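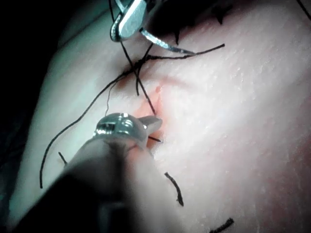

Slide 4: Thread management in short-incision closure

Black suture on pale tissue. Point out the long strand first - it loops back and runs down to the left in a wide arc. Then the crossing just under the upper instrument, where there is a small tangle. Pause.

Main point: slack has to go somewhere. Decide where before the next throw.

Short ends: several stand up from the surface. Ask the room what tail length they cut to. Expect disagreement.

Forces: lower jaws press close to the wound edge. Mention edge handling only, details are on slide 6.

Skornell bench series: 25 closures, 2 operators, same thread throughout. Credit Kyriaki Andreadis for the scoring sheet.

If short of time, skip to slide 7. Questions on knot security go to Gemma Testa after the break.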